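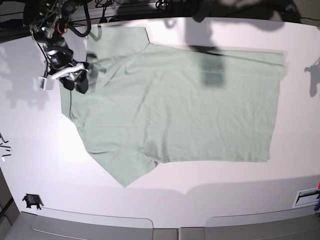 Textiles et réemploi / Rapports d'étape

Rechercher dans les publications OK

Projet Mestier : rapport intermédiaire à la fondation Erkent
28 mai 2022

Le comité de lecture d'Erkent nous avait demandé, dans son courrier d'attribution, un rapport « orienté résultats ». Les résultats tiennent en peu de place. Le tri local des vêtements fonctionne, la vente fonctionne à moitié, et la partie du projet qui justifiait l'essentiel du dossier, à savoir la reprise par la filière des pièces invendables, n'a pas produit grand-chose de mesurable. Nous préférons l'écrire dès maintenant, pendant qu'il est encore possible de déplacer des lignes budgétaires.

Rappel de ce qui était promis

Le projet Mestier prévoyait trois choses à Fourie et dans les communes voisines : collecter les textiles en apport direct, au lieu de passer par les conteneurs de rue ; trier sur place, à la main, avec une équipe formée ; remettre en circulation localement tout ce qui peut l'être. Le reste devait partir chez Rikgate, qui s'était engagé par lettre à reprendre les lots refusés pour effilochage ou chiffon d'essuyage.

L'hypothèse de départ était qu'un vêtement apporté en main propre arrive en meilleur état qu'un vêtement jeté dans une borne. Elle figure à la première page du dossier, et elle est reprise dans presque tous les projets de ce genre que nous avons lus avant de rédiger le nôtre. Aucun ne la démontrait. Le nôtre non plus.

La collecte

Nous avions annoncé 2 000 kilos pour la période. Nous y sommes, et le chiffre fera bon effet dans un tableau. Il faut pourtant dire comment il a été atteint : une part importante vient d'un seul apport, le stock d'un magasin en cessation d'activité, composé surtout de linge de maison. Ce lot ne dit rien des habitudes des habitants et il ne se reproduira pas. Si on le retire, la courbe mensuelle est plate depuis l'hiver, avec un léger sursaut au moment du changement de garde-robe, ce que n'importe quelle friperie aurait pu nous prédire.

Le poids reste d'ailleurs un mauvais indicateur. Un manteau feutré dont personne ne veut pèse autant que plusieurs hauts légers qui se vendent dans la journée. Nous continuons à peser, puisque la convention l'exige, mais nous demandons que le nombre de pièces remises en circulation devienne l'indicateur principal pour la seconde période.

Quant à la qualité des apports directs, elle est meilleure que celle des bornes sur un point : les vêtements arrivent secs. Pour le reste, nous avons vu les mêmes fermetures cassées, les mêmes collants filés, les mêmes encolures détendues. Les gens viennent avec un sac qu'ils n'ont pas rouvert depuis longtemps. L'accueil en personne ne change pas le contenu du sac.

Le tri

C'est la partie dont nous sommes le moins mécontents. La méthode retenue est simple et ne doit rien au manuel que nous avions acheté. Chaque pièce est étalée à plat sur une surface claire, devant puis dos, manches écartées. On regarde l'encolure, les aisselles, l'ourlet, les coutures latérales. On passe la main sur la maille pour sentir les bouloches et l'amincissement du tissu, que l'œil rate souvent sur les teintes pâles. Ensuite seulement on lit l'étiquette, quand il en reste une.

Le manuel recommandait l'ordre inverse : marque, composition, état. Nous l'avons suivi pendant les premières semaines. Le résultat était un biais assez net en faveur des marques connues, y compris quand le vêtement était fatigué. Depuis que l'étiquette vient en dernier, les retours de la boutique pour défaut non signalé ont diminué. Nous ne donnons pas de pourcentage, le suivi des retours n'ayant été tenu sérieusement qu'à partir du changement de méthode. Toute comparaison avec la période antérieure relèverait de l'impression.

Quatre catégories sont utilisées :

- vente, sans réserve ;
- vente après petite réparation (bouton, ourlet, couture ouverte) ;
- don aux structures partenaires ;
- refus.

La deuxième catégorie pose problème. Elle grossit, et l'atelier de réparation ne suit pas. À la date de ce rapport, 148 pièces attendent une intervention, dont une bonne partie depuis plus longtemps qu'il n'est raisonnable. Il est tentant d'y ranger tout ce que l'on n'a pas le cœur de refuser. Nous avons fixé une règle, peut-être brutale : une pièce qui n'a pas été réparée au bout de deux passages en atelier est reclassée en refus. Elle s'applique depuis peu et la pile n'a pas encore baissé.

Le pliage avant mise en rayon prend plus de temps que prévu. Les hauts en maille souple glissent, se déforment et doivent être repris plusieurs fois avant de tenir en pile. Nous avons essayé une planchette de pliage, abandonnée ; le geste à la main, manches rabattues puis corps en deux, va aussi vite une fois acquis. Le temps de formation correspondant n'était pas budgété. Il le sera dans la version révisée.

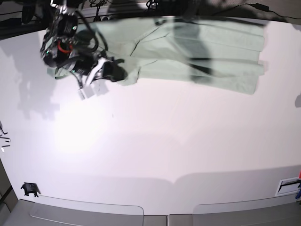

La boutique

Le point de vente de Fourie est ouvert, ce qui était l'objectif contractuel. Il est fréquenté surtout par des personnes qui achetaient déjà d'occasion, sur d'autres circuits. Nous n'avons aucun indice sérieux que le projet ait détourné un seul achat neuf. Le questionnaire prévu pour le vérifier a été rempli par des clients satisfaits, debout devant la caisse, avec quelqu'un de l'équipe à côté d'eux. Ils ont répondu ce qu'on espérait entendre. Nous proposons de ne pas exploiter ces réponses et de ne pas les citer dans la communication du projet — la fondation y avait fait allusion dans sa lettre d'information, et nous aurions souhaité être consultés avant.

Les ventes se concentrent sur peu de choses : vêtements d'enfants, jeans, hauts unis à manches courtes dès que le temps s'adoucit. Les vestes de costume ne partent pas, quel que soit le prix. Le rayon que nous avions baptisé « pièces choisies », avec son éclairage et son portant à part, vend moins que le bac d'entrée. Il a coûté davantage. Nous le supprimons.

Sur les prix, nous avons changé d'avis en cours de route. Le dossier défendait un tarif unique par type de vêtement, au nom de la lisibilité. Dans la pratique, les revendeurs passent à l'ouverture et prennent ce qui vaut plus que le tarif ; les habitants à faibles revenus, qui étaient le public visé, arrivent plus tard et trouvent le reste. Le tarif unique profitait donc à ceux qui en avaient le moins besoin. Il a été remplacé par trois niveaux, ce qui n'a pas réglé la question mais l'a rendue moins criante.

La reprise par Rikgate

Selon la lettre d'engagement, Rikgate devait enlever les refus chaque mois. Les enlèvements ont eu lieu avec retard, et l'entreprise pose désormais un seuil de 1 000 kilos par passage, seuil qui n'apparaissait dans aucun document antérieur. Notre local ne permet pas de stocker ce volume dans de bonnes conditions. Nous avons loué un box, dépense non prévue, imputée provisoirement sur la ligne « imprévus », qui est de ce fait presque consommée.

Plus gênant : nous ne savons pas ce que deviennent ces textiles. Les bordereaux portent la mention « valorisation matière », sans lieu ni procédé. Nous avons demandé des précisions à deux reprises et reçu une plaquette. Tant qu'il n'y aura pas de document traçant au moins la première destination des lots, nous refusons de compter ces tonnages comme recyclés. Le tableau en annexe les classe sous « évacués », mot moins flatteur et plus exact.

Il est possible que tout se passe correctement. Nous n'avons pas d'élément contraire. Mais la fondation finance une filière locale et vérifiable, et nous ne pouvons pas attester la deuxième qualité.

Budget

Les dépenses de personnel sont conformes. Le loyer aussi. Les dépassements portent sur le box, la signalétique (refaite une fois, les horaires ayant changé) et les sacs de collecte, commandés en trop grande quantité sur la foi de nos propres projections. Les recettes de la boutique sont en dessous du prévisionnel. Celui-ci avait été établi à partir des chiffres d'une ville nettement plus grande que Fourie, et nous aurions dû nous en méfier.

Nous ne demandons pas de rallonge. Nous demandons l'autorisation de transférer vers l'atelier de réparation le solde de la ligne « événements ». La journée portes ouvertes inscrite au dossier peut être annulée sans dommage ; celle de l'automne avait surtout réuni les partenaires entre eux.

Ce que nous ferons d'ici la fin juillet

1. Vider la file d'attente des réparations, par réparation ou par reclassement, et publier la proportion de chaque.
2. Obtenir de Rikgate un bordereau détaillé ou chercher un autre repreneur. Un premier contact a été pris ailleurs, sans engagement.
3. Tenir le registre des pièces vendues à l'unité, par catégorie.
4. Refaire le questionnaire, anonyme et à emporter, ou y renoncer.
5. Ramener l'ouverture de la boutique de 7 à cinq demi-journées, les deux plus creuses ne couvrant pas le coût de la permanence.

Demande à la fondation

Nous souhaitons une réponse écrite sur le transfert de ligne et sur le changement d'indicateur avant la prochaine échéance. Le second point est le plus important pour nous. Si le poids collecté reste le critère de versement du solde, nous atteindrons la cible, sans que cela renseigne Erkent sur l'utilité du projet.

Les relevés de pesée, les bordereaux d'enlèvement et l'état des dépenses sont joints en annexe.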